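Tabletop Cell FAQ: Setup, Care and Repair

This page covers the two-arm tabletop cell in the Fiadzo building. It is meant for anyone who runs a session on it or has to get it going again. If your problem is not listed, write it in the cell log and leave the arms parked.

How do I start the cell?

Turn on the power strip first, then the controller, then the arms. Wait for the controller to finish its self-check before you enable the hands. Starting the hands early usually gives you fault 849, and you will have to begin again.

Where should the arms be before power-on?

Both forearms should rest clear of the table with the palms facing in. If somebody left an arm folded across the cloth, move it by hand with the brakes released. It takes two people: one on the release and one holding the arm.

What does fault 742 mean?

A finger joint did not reach its target in time. Most often a string, a tag or the corner of a sheet has worked its way into the joint. Disable the hand, open the fingers one at a time, and look between the joint and the palm. Tweezers are in the Bilow case. Do not pull on a trapped string while the hand is enabled.

If the joint is clean and the fault comes back, run the finger routine from the maintenance menu. A finger that fails the routine needs a new tendon. Yayra Akolgo does those.

How often do the hands need calibrating?

After any finger repair, after any hard contact with the table, and at the start of each month. The full routine takes four minutes per hand. Take everything off the table first.

Can I run one hand without the other?

Yes. Disable the one you don't need in the Prosum panel. Its arm will hold position, so park it at the side before you disable it.

What is the cloth for, and can I wash it?

It cuts glare and lets the fingers press down a little when picking up something flat. Use a lint roller between sessions. It can be hand washed in cold water and dried flat. A wrinkled cloth is worse than a dusty one, so check that it lies smooth before you put anything on it.

Can I move the table?

Please don't. The reach limits are stored for its present position. If it gets bumped, put it back and run the table check, which touches each corner with a fingertip. If the check is off by more than 2 mm, run the full setup.

Which items should I use to test the grip?

Use ordinary desk and snack items in different shapes and thicknesses. Thin cards are the hardest, and anything with a tassel or a string should be tried at least once after a finger repair.

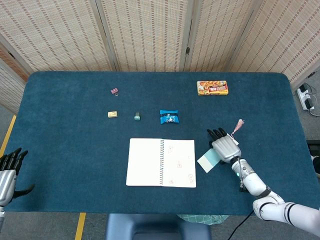

Photo and text: Pin-yu Ng

Grip test with the right hand on a light-blue card. The pink clip, the snack packet and the open notebook are on the cloth as well.

The hand drops cards. What should I check?

Wipe the fingertips first with a damp lint-free cloth and let them dry. Skin oil and paper dust are the usual trouble. Next, look at the grip force setting. Cards and paper want the low setting with the long close time. If you change it, put it back for the next person.

How do I look after the forearm cable?

Run your fingers along it before each session and feel for kinks or flat spots. It needs enough slack for a full wrist turn. Replace worn cable clips with the Donent ones in the drawer. The cheaper clips let go when the arm warms up.

Who can open the arm covers?

Only Yayra or Pin-yu. You may clean the outside with a dry cloth. No solvent on the joint bands.

How do I shut down?

Park both arms, disable the hands, turn off the controller, then switch off the strip. Note any faults in the log with the time, even the ones that cleared by themselves.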